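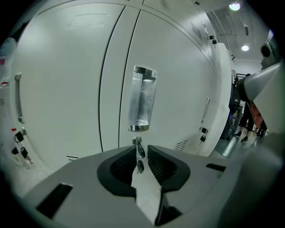

Locker keys, left in the doors.

Prunaria > Mailing lists > members-general > Lockers
Reading time: 6 minutes
Last updated: 2025-12-22

Subject: Re: Re: Lockers (was: whose is the grey one)

Dear all,

They're all the grey one. I'm starting there because the subject line has caused trouble of its own, and two people have written to me privately to claim it.

I said I would reply to the message from Drurkivside once I'd had a proper look at the lockers, and I now have. For anyone who joined the list after the argument started, here it is again with the greeting and the bit about the kettle taken out.

> We moved our things across from the other building in July on the
> understanding that there would be lockers. There are lockers. We are
> not disputing the lockers. What we can't find out is which of them
> are taken. Most of the ones we tried had the key hanging in the door,
> and we were brought up to think that a key in the door means help
> yourself. So we helped ourselves, and put a box of paint rollers and
> somebody's good coat in one. When we came back the rollers were on the
> window sill, the coat was on a chair, and there was a bicycle pump
> in the locker.
>
> Could someone please tell us:
>
> - does a key in the door mean free, or does it mean the owner is
> very trusting?
> - is there a list?
> - if there is a list, is it the one dated from before we got here?
>
> We have no use for a bicycle pump.

All fair. Taking them in order.

A key in the door has meant three different things over the life of this building. Under the first system it meant free. Under the second it meant "I am in today and can't be bothered to carry it." Under the third, which I'm fairly sure was introduced by email while half of you were on holiday, it meant that the locker was awaiting a label. All three systems are still running, each with its own loyal following. The pump belongs to a follower of the second.

Is there a list? Yes. Is it the old one? Also yes. It has Plukville down as the postal town, spelt two ways, and it gives a locker to a person who left to run a campsite. I rang the campsite. The locker held a tin of travel sweets and they don't want it back.

From now on, then, one meaning only: a key hanging in a door means that locker is free. If you have a locker, the key lives with you, on your ring, on a string, in your shoe for all I care. If you leave it in the door and come back to find a stranger's sandwiches, I'll be very sympathetic and I won't do anything.

I should also own up to the label. There is a white paper label stuck up near the top of the lockers, and I have been asked more than once what it's supposed to tell people. It was meant to be the rules. I printed it in a type size that suited the paper, with no thought for anyone who'd have to read it from the floor. A bigger version is on my list, under several things which are also on my list. 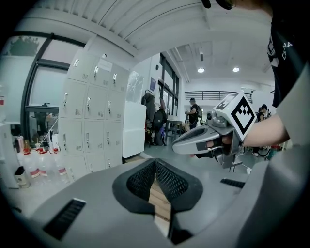
Somebody on the last thread asked whether we couldn't just bring back the deposit, seeing that people look after a key a good deal better when there's money riding on it, and said they'd happily pay double if it meant never again having to move another member's wellingtons to get at their own lunch.

I had been hoping nobody would remember the deposit, but it's a good point and I've given in. It'll be £15, in cash or by transfer, and you get it back when the key comes back. I am not charging anybody double, however happily they offer. The wellingtons have been spoken to.

If you lose your key, the £15 goes towards a new one from Tóth, the locksmith's by the bridge. Please don't go to Tóth yourselves. They have had four separate visits from us this year, each from a member convinced they were acting for the whole building, and one of those visits produced a key that fits the meter cupboard next door. Tell me, and I'll go. They know me there now, in the way that a dentist knows you.

While we're on keys, please don't take the spare home. Where there are two keys to a lock, one is for you and the other stays here in the tobacco tin. It's easy to go off with both when they're on the same ring, and I have done it, so you'll get no lecture from me. Just bring it back.

Next, what goes in them. I had thought we could manage without a rule, and then I opened one in the summer. So:

Coats, shoes, bags, aprons, hand tools, paperwork: yes.

Food: for the day, yes. For the week, no. There was a melon.

Paint, thinners, anything with a flame on the tin: no, and that goes for the little pots too. They go on the ventilated shelving by the yard door. The slots in the locker doors are there to let the doors breathe. They are not a chimney.

Wet things: hang them up until they've dripped. I know the coat rack is usually full. It's usually full of coats that live there, and if one of those is yours, a locker would be a lovely home for it.

Plants: I can't believe I am typing this, but no.

Now the clear-out. I'd like every locker emptied and wiped before we hand any of them out again, because at the moment I can't tell a forgotten locker from a tidy one without opening it. The way I've been doing it, which you are welcome to improve on, is to unlock the door and swing it right back so you aren't working round it. Take everything out, including the thing at the back. Run a hand along the folded metal edge on the inside of the door, slowly, and preferably in a glove, as the rim collects grit and one or two of them have a burr. Damp cloth for the inside, dry cloth after. Leave the door standing open when you've finished so that anybody passing can see at a glance it's been done.

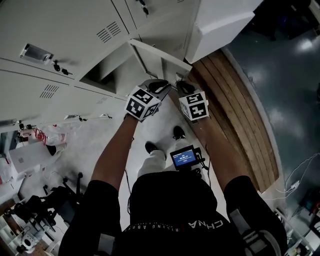 The vents want a soft brush. I tried the vacuum and it made a noise like a goose, and all it got out was the fluff from the front of the slots, leaving the fluff behind to think about what it had seen. An old toothbrush does well. Brush along the slot and then wipe below it, otherwise you've simply moved the dust on to the person underneath, and that's how the last falling-out began.

If a handle is stiff, please don't hang off it. A stiff handle generally means the door has been shut on something (a sleeve, a strap, a carrier bag) and the cure is to push the door in with your knee while you turn the key. If that doesn't work, write to me. I have a small bottle of graphite powder and few opportunities to use it.

Anything you find that isn't yours and hasn't got a name in it goes in the crate under the long table. The crate will stay there for eight weeks. After that it goes to the charity shop, apart from the odd gloves, which I suspect they'd rather we kept. So far the crate contains a tape measure, a scarf, the travel sweets, a hardback about canals and a single rather smart roller skate. If you own the other one, I'd love to hear from you, and so would everybody who has tried to guess.

On who gets what. First choice goes to anybody who already has a locker and can say which one it is without going to look. After that it's in order of asking, by reply to this message. Please reply to me and leave the list out of it. There are 900 addresses on it, most of them belonging to people who came to one open day and have been too polite to unsubscribe, and they don't need to know that you'd prefer a low one on account of your shoulder.

Those of you who need a low one on account of your shoulder, or your back, or your height, do say so and I'll sort it first. The top doors are fine for the tall and a misery for the rest of us — I've been putting things up there by throwing them.

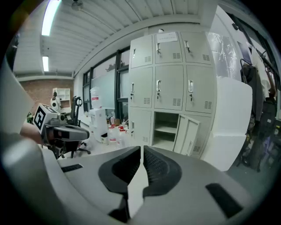
Pin-yu Chung
Lockers and keys, Prunaria

PS. A few more things that came up while I was writing the above, as my inbox doesn't wait.

Sharing is fine. Two names, one locker, one deposit between you. What the pair of you do about the shelf is your own affair, although I'd suggest settling who has the top half before either of you owns a helmet.

You may put your name on your door. Use the paper tape from the drawer, as it comes off again. The silver tape doesn't, and neither does whatever was used on the door I spent my Saturday on.

To Drurkivside, with apologies for the delay: you can have your pick of any with a key in the door, and please take the key this time. The coat has been moved from the chair to a hanger. The paint rollers are dry and I've put them in a bag with your name on. The owner of the bicycle pump would like it known that there are no hard feelings, and would also like to know if anybody has seen the bicycle pump.

The thread about the kettle is still a separate thread. Please keep it there.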